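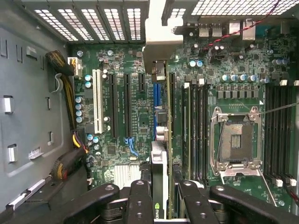
Novivus Milano Mid-Tower Case
Item no. 3487

The Milano is a plain steel tower for people who build their own desktop or want to move an older system into a new case. It has a solid side panel, no lighting and no window. The case ships empty, without a power supply, fans beyond the one in the rear, or drives.

Novivus has made the Milano since 2014. The current version replaces the old front door with a flat mesh panel and moves the front ports to the top edge, where they can be reached when the case is under a desk.

Fit

The Milano takes ATX, Micro-ATX and Mini-ITX boards. Standoffs for ATX are installed at the factory. If you are fitting a Mini-ITX board, take out the ones you don't need before you set the board in. A loose or extra standoff touching the back of a board is the most common reason for a new build that won't start.

Graphics cards up to 320 mm long will fit with the lower drive cage in place. Take the cage out (four screws, from the bottom of the case) and there is room for cards up to 395 mm. CPU coolers can be up to 160 mm tall. Please measure from the board and not from the top of the processor.

The power supply goes in at the bottom with the fan facing down. Standard ATX units up to 180 mm deep can be used. A longer one will go in but covers the cable opening beside it.

Specifications

Form factor: mid-tower
Material: steel, 0.8 mm
Outside size: 460 x 210 x 440 mm
Weight, empty: 6.4 kg
Expansion slots: seven
3.5 inch bays: two
2.5 inch bays: three
Front fan mounts: three 120 mm or two 140 mm
Rear fan: one 120 mm, included
Top ports: two USB 3.0, one USB-C, headphone, microphone
Colors: gray, black

In the box

Case
Rear fan, installed
Bag of screws and standoffs
8 cable ties
Dust filter for the power supply opening
Fold-out instruction sheet

The case speaker is no longer included. Order part 2555 if you want one. It plugs into the standard four-pin header and fits most boards.

Airflow

With only the rear fan running, the Milano is fine for an office machine or a home file server. For a gaming system, add at least two fans in front. The front dust filter slides out to the left and can be rinsed under the tap. Let it dry fully before you put it back. In a house with pets, plan on doing this once a month.

Air coolers and closed-loop liquid coolers both work. A 240 mm radiator can be mounted in front if it is no thicker than 30 mm. There is no radiator mount on top.

Questions we get

Does the old Milano door fit the new case? No. The clips are in a different place.

Will the Oka drive trays fit? Yes, the 3.5 inch trays from the Oka are the same part. The 2.5 inch trays are not.

Can I lay the case on its side? Yes, with the motherboard side down. The feet come off with a screwdriver.

Can I get a glass side panel? Not for this model. The Oka has one.

Is the steel sharp inside? The edges are rolled around the main opening and the cable holes. The drive cage edges are not rolled, so take care when lifting it out.

Price and shipping

$100, gray or black, same price. Shipping is figured at checkout by zip code. Cases go out in their own carton with foam end caps - please keep these until you are sure you are keeping the case, as we can't take back a case in other packing.

Gray is in stock. Black sold out in October and more are on the way from our distributor, Chidiac. You can order black now and it will ship when it arrives. Your card is not charged until then.

Returns are accepted for 30 days on unused cases. The warranty is two years on the case and one year on the fan. If a part is bent or missing when you open the carton, send us a photo of the part and the carton label, and we will mail a replacement.

Page updated November 9, 2021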